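Kastgate Verges and Seed Scheme
Progress report to the Simer Fund, second period

Summary

Work is on schedule apart from the Grilton bank, which has slipped into autumn. Spending is slightly under budget, mostly on machinery hire. We are asking for one change to the plan, set out under Changes requested.

Verges

The grant covers 16 verges between Kastgate and Grilton. Most were cut and raked in January and sown in the following weeks. Germination has been uneven. The verges on the chalk side of the road came up well, with yellow rattle showing early and a fair amount of knapweed. The lower ones, near the drain, are still mainly coarse grass. We had expected this on one of them but not on the others, and we think the raking was too light. The contractor used a flail that left a thick mat of cuttings, and very little bare soil was showing when the seed went down.

We have agreed with Pearce, who hold the cutting contract, that the lower verges will be cut again after the end of summer and the arisings taken away. Pearce will charge for the extra lorry but not for the second cut.

At the Grilton bank the water company needed access to a main, and 90 metres of the ground had to be left alone. The trench has been filled but the surface is mostly clay and stone. Sowing it now would waste the seed. We would sooner wait, let the ground settle and sow in September with the same mix.

Markers have been put at the ends of each sown verge so that they are not mown by mistake. One was mown anyway, early on, by a householder who had always looked after it. We called round and left a leaflet, and it has been left alone so far.

Seed for households

The second part of the scheme gives a free portion of native seed to any household that asks. We gave out 1323 portions in this period. Demand was heaviest after the spring letter went to every address in Kastgate. Take-up in Grilton was poor and we have no good explanation, although the letter there went out late.

Each portion goes out in folded paper with the sowing notes on a separate slip. The notes were rewritten after the first period, when several people had sown on top of an existing lawn and seen nothing come up. The new version starts with clearing the ground and puts the list of species at the end.
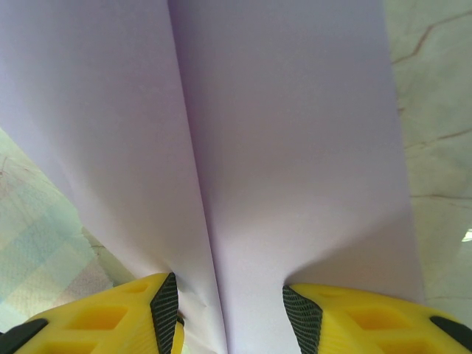 One reply to the spring letter complained that the notes still say "sow thinly" without saying how thinly, and that a whole portion had gone onto a patch the size of a doormat. It asked for the area to be given in paces, as few people will go out with a tape. We have taken this up. The next slip will give the area in paces and suggest mixing the seed with dry sand before scattering it. Other replies were mostly about cats, slugs and whether poppies would spread to next door.

We bought the cornflower and poppy from one supplier and the perennials from another. The perennial seed went up in price between the quote and the order. We covered this by leaving out field scabious, and will put it back if the price comes down.
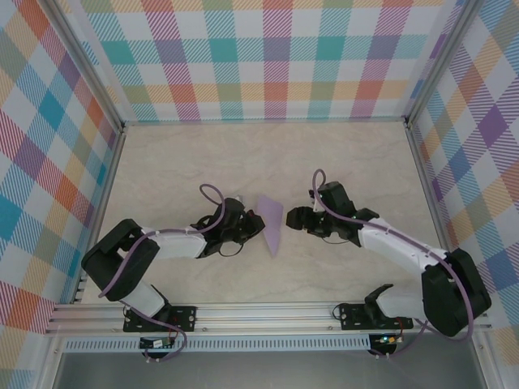

Figure 2. Pale purple cone, point downwards.

Spending

Seed and printing came in close to the forecast. Machinery hire was under, as the Grilton work did not go ahead. Postage was over, since more households asked for delivery than collected from the library. The full table is with the claim form.

Changes requested

We would like to carry the unspent hire money into the next period to pay for the Grilton sowing and the Pearce lorry. The total would not change. If the Fund prefers to recover the money and pay it again later, we can manage that, but we would need a decision before the August booking closes.

Next period

Second cut on the lower verges. Grilton bank sown, weather allowing. A plant count on all the verges, done with the same squares as last time so the results can be compared. New sowing slip printed and sent out with the autumn portions. We also need to settle who cuts the corner by the Kastgate bus shelter, which the highways map shows as private land and the land registry plan shows as verge.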